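Bostaren Track Club Newsletter
Technical notes: hurdles, timing and the indoor season

04/08/2018

Changes to hurdle setup and timing procedure for the coming season

The technical group met after the last home meet to review the hurdle events and the timing records. The notes below apply to all club sessions and to the home meets at Nivwood. Coaches should read the sections on spacing and timing before they next set out a flight. Athletes mainly need the section on training load. 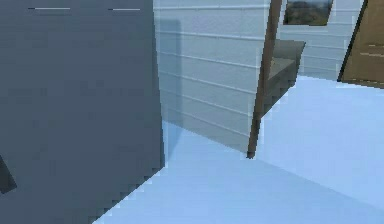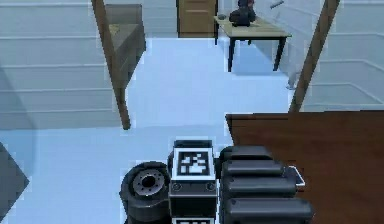
1. Hurdle spacing

Two of the flights set out at the last meet did not match the marks on the track. In both cases the first hurdle was correct and the error grew down the straight, which points to a tape being moved from hurdle to hurdle. Moving the tape adds a small error each time. Over ten hurdles the error is large enough to change an athlete's stride pattern in the last third of the race.

From now on, all distances are measured from the start line with a single steel tape laid along the lane. The cloth tapes have been withdrawn. They stretch in use, and two that were checked against the steel tape did not agree with each other.

The spacing for the senior events has not changed:

Women's 100 meters: 13.00 meters to the first hurdle, 8.50 meters between hurdles, 10.50 meters from the last hurdle to the finish.

Men's 110 meters: 13.72 meters to the first hurdle, 9.14 meters between hurdles, 14.02 meters from the last hurdle to the finish.

400 meters, men and women: 45 meters to the first hurdle, 35 meters between hurdles, 40 meters from the last hurdle to the finish.

Ten hurdles are used in each. The mark on the track gives the position of the edge of the bar nearest the approaching athlete. Several setups placed the feet of the hurdle on the mark, which moves the bar. Line up the bar, then check the feet.

The hurdle stands with its feet pointing back toward the start, so that it tips forward when struck. A hurdle placed the wrong way around will not tip and must never be left on the track, including during warmup.

2. Height and counterweights

The height pins and the counterweights are adjusted separately on all of the club's hurdles. Changing the height without moving the weights leaves a hurdle that is either too easy or too hard to knock over. At the last meet Ruaridh Gunn checked the women's flight before the second heat and found three hurdles with the weights still set for the men's height. They were corrected and the heat started late.

The setup sheet now has one box for height and a second box for weights. The person who signs the sheet must have checked both by hand. A glance down the straight will show a hurdle at the wrong height but will not show a weight in the wrong slot.

Hurdles with a bent upright or a loose bar go to the rack at the far end of the store with a strip of red tape on the bar. They are not to be used as spares. The order for new bars has gone to Sqalli and delivery is expected in October. Until then there are enough sound hurdles for six full lanes. Events will be limited to six lanes.

3. Timing

The club moved its home meets to the Podia timing system at the start of last season. The season's log holds 3,552 recorded times across all events. Ada Cocco has been through the full log and compared it with the hand times kept on paper as a backup.

Most of the differences fall where they should. A hand time in a sprint is normally a little faster than an automatic time, as the timekeeper reacts to the start signal but anticipates the finish. The records show this clearly in the 100 and 200 meters.

The 800 meters did not fit the pattern. In one group of races the hand times were slower than the automatic times by a steady amount, whoever was holding the watch. Ada traced this to the start sensor, which had been fixed to a stand on the infield and was left there when the start moved to the other side of the track. The clock was still being started by the signal, but late, by the time the sound took to travel across the infield. A late start gives a short time. The affected results have been marked in the log and will not be used for club rankings or for entry standards.

The sensor must now travel with the starter. It is fixed to the starter's stand before the first race and moved with it. A zero test is run after every move: the starter fires once, the operator confirms that the clock has started, and the operator writes the result on the sheet. Racing does not begin until that line has been filled in.

Hand timing will continue as a backup, with three watches on first place and one on each of the other places as numbers allow. Where three watches are used and two agree, that time stands. Where all three differ, the middle time stands. Hand times are rounded up to the next tenth of a second and are published with one decimal place only. Two decimal places on a hand time will be treated as an error and sent back.

4. Wind readings

Wind is measured for the straight sprints, the sprint hurdles, the 200 meters, the long jump and the triple jump. The measuring periods are:

100 meters: 10 seconds from the start signal.

100 and 110 meters hurdles: 13 seconds from the start signal.

200 meters: 10 seconds from the time the leader enters the straight.

Triple and long jump: 5 seconds, from the time the athlete passes the mark set beside the runway.

The limit for record purposes is a following wind of 2 meters per second. A time set with a stronger wind stands as a race result but is listed with a "w" and does not count as a club record. Three hurdle times from last season were entered without any reading. They will be listed as "no wind information" and removed from the record table.

The gauge stands beside lane one, 50 meters from the finish line, no more than 2 meters from the track and 1.22 meters above the ground. Officials and athletes should keep clear of it while a reading is being taken. One of last season's readings was spoiled by a tent put up directly upwind.

5. Training load for hurdlers

Moataz Benkirane has revised the hurdle sessions for the weeks before the first meet. The main change is a cap on full-height clearances. No athlete should take more than 40 in one session, counting warmup drills over hurdles at race height. Walkovers and trail-leg drills at the side of a low hurdle are not counted.

Sessions in the first block use reduced spacing. The hurdles are moved in by one to two foot lengths so that athletes can hold a three-stride rhythm without overreaching in training shoes. Coaches must write the spacing on the session sheet. A split time recorded over reduced spacing cannot be compared with a race split, and some of last year's sheets do not say which was used.

Touchdown times will be taken at hurdles one, three, five, eight and ten. The watch is read when the lead foot lands. For most club athletes the fastest unit falls between hurdles three and five, and the useful information is how much the units slow after that. An athlete who loses more than a tenth of a second per unit after the eighth hurdle is generally short of sprint endurance. An athlete who loses the same amount in a single unit has more often struck a hurdle or changed the landing position. The two cases call for different work and should be noted separately.

Athletes returning from a hamstring injury begin over hurdles at the lowest setting and need clearance from Moataz before going up a pin.

6. False starts and lane checks

Starters asked for one clear rule for club meets. It is as follows. Any athlete who false starts in an open or senior event is disqualified. In the younger age groups the athlete is warned once and disqualified on a second false start. The rule is read out by the starter before the first heat of each session.

In the hurdles, an athlete whose foot or leg passes beside the hurdle below the level of the bar is disqualified. Knocking a hurdle over is not in itself a fault unless it is done on purpose. Umpires on the bends in the 400 meters hurdles should stand where they can see the trail leg. On the bend this means standing on the inside of the track for athletes leading with the right leg, whose trail leg can swing low over the inside end of the hurdle.

7. Duties for the first home meet

Hurdle setup and sign-off: Ruaridh Gunn

Timing and results log: Ada Cocco

Start team: Algirdas Zariņš

Wind gauge and field event readings: Latifa Ashour

Warmup area: Moataz Benkirane

Anyone who wants to learn the timing desk should speak to Ada before the meet. There is room for one extra person at the desk per session, and that person keeps the zero test sheet.

Corrections to last season's results should be sent to Latifa in writing, with the event, the heat and the lane. The revised record table will go up on the board at Nivwood once the hurdle entries have been checked.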